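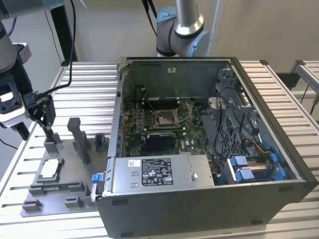
Cómo limpiar el polvo del ordenador sin prisas

Antes de nada, apaga el equipo, desenchúfalo y búscate una mesa con buena luz (y un café, que esto se disfruta más con calma). Yo dejo la torre tumbada y voy guardando los tornillos en una tacita, que luego ruedan y aparecen en noviembre debajo del sofá.

Toca primero una parte metálica del chasis para descargarte. Después, aire comprimido en soplidos cortos, de unos 3 segundos, sujetando siempre las aspas de los ventiladores con un dedo. ¡Y no te olvides de los filtros! Los míos se lavan con agua tibia y se secan a la sombra toda la noche.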